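Assistant Coach Wanted, Girls' Basketball, Stetberg High School

Stetberg High School is looking for an assistant coach for the girls' basketball program, to start in October and stay with us through the end of the season in March. If you have played the game, coached it, refereed it, or spent enough winters in a gym with your own kids that you find yourself muttering about weak-side help, please keep reading, even if you have never filled out an application for this sort of thing before.

A little about us first. Stetberg is a small school in a town that likes its basketball. We have 133 girls enrolled this year, and a good many of them come out for a sport at some point, which means our players are also our volleyball players, our sprinters, our trombone section and most of the cast of the spring musical. You will need to be patient about rehearsal nights. We play in the Ornivano Conference with Pirkach, Galanis and the other river schools, and the longest bus ride of the season is 60 miles each way, usually in January and usually in snow. Bring a blanket. The heater on the old bus favors the front three rows.

Our head coach is Nest Price, who played guard here herself and came back to teach biology and health. She runs the varsity practices and calls the games. The assistant takes charge of the junior varsity team, sits on the varsity bench, and helps with scouting when there's a game worth driving to. Nest likes a fast team that presses, and she is happy to argue about it with anybody who knows the game, so please don't think you have to agree with her at the interview. She would probably be disappointed if you did.
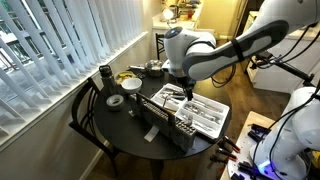
Practice is in the main gym right after school, from 3:30 until 5:45, except when wrestling has the floor, and then we go over to the elementary school and practice at 6. Junior varsity games tip off at 5 and varsity follows. We get the girls home as early as we can on school nights, though after an away game at Galanis that can still mean 10:30 in the parking lot, and one of the coaches always waits until the last ride has come. We'd ask you to take your turn at that.

The rest of the job is the sort of thing you would expect. You'll plan and run the JV practices with Nest's help, keep track of uniforms and ankle braces, make sure the scorebook gets to the table, and let parents know about schedule changes in good time. There's also open gym in June, two mornings a week, and the little kids' clinic over winter break, which is loud and a great deal of fun. Neither one is required of a first-year coach, but the girls do notice who shows up, and we think you'd enjoy it.

What we are hoping for is somebody who knows basketball well enough to teach it to a freshman who has never set a screen, and who is kind about it. Some of our JV players have been at it since third grade and others picked up a ball last fall, and they all practice together. Past coaching experience is welcome but we don't insist on it. You will need a state coaching permit, current first aid and CPR cards, and a clean background check before the first practice. If you don't have the permit yet, apply anyway, and the school will pay for the course. You do not have to be a teacher or work for the district. You should be able to drive yourself to the school by 3:15 on weekdays, so do have a talk with your employer before you say yes to us.

The position pays a stipend for the season, set by the district's extra-duty schedule according to your years of coaching, plus $700 for anyone who also takes on summer open gym. You'll get a jacket, a key to the equipment room and a pass to all home events, and the boosters feed the coaches on game nights. The chili is very good.

To apply, please send a letter telling us about yourself and your basketball background, along with the names and phone numbers of 3 people who know you well. At least one should have seen you work with young people, whether that was on a team, at church, at camp or anywhere else. Letters can be mailed or dropped off at the high school office, care of Yupin Ruangrit, Athletic Director. The office is open until 4 on school days, and through the summer from 9 to noon.

We'll begin reading letters in August and hope to have everyone in to visit before classes start. Interviews are with Yupin and Nest and two of the senior players, who write their own questions. If you would like to see the gym or meet some of the girls before you make up your mind, call the office and ask for Yupin, and she will gladly walk you around.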